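银杏叶罩子小相册

十二月收拾柜子,把这只银杏叶的布罩子翻了出来,摊开慢慢看了一下午。是在Killier买的,那家小店专门卖家里用的布东西,当时标价43,我犹豫了两圈还是拿了(同行的朋友笑我家里已经有2个罩子了!)。喜欢它的理由特别简单:白底子,绿叶子,还有一条黄得很精神的拉链。
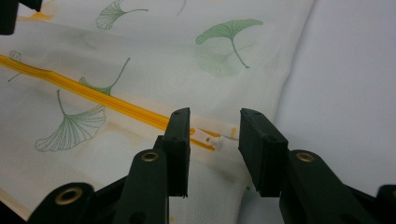
我一直觉得拉链选黄色是神来之笔,换成白的就太素了,换成绿的又太乖。银杏到了秋天不就是这个颜色嘛。叶子是细线勾的,深深浅浅,有的很清楚,有的淡淡的,像从下面一层透上来,我最爱那几片淡的。拉链头是白色的,小小一个,冬天手指头僵的时候不太好捏,我打算哪天给它穿根短绳子。

洗的话,我一般装进洗衣袋,40度以下,轻柔档,拉链先拉好再放进去。头一回偷懒没拉,拿出来拧成一团麻花,抖了半天才抖开。晾的时候避开大太阳,我怕绿色褪得快。 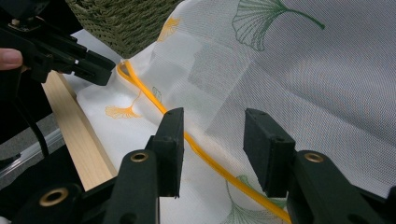
这种布薄,褶子特别容易出来,不过我也不熨,铺平了用手掌顺几下,放一晚上就服帖多了。叶柄那几根弯弯的长线我看多少遍都不腻,以前还照着它在本子上描过,描得歪歪扭扭,贴在冰箱门上好一阵子。

原来在Kestix上也见过一款枫叶的,红线勾边,挂在购物车里到现在还没下手。家里要是有人用过,留言跟我说说掉不掉色吧!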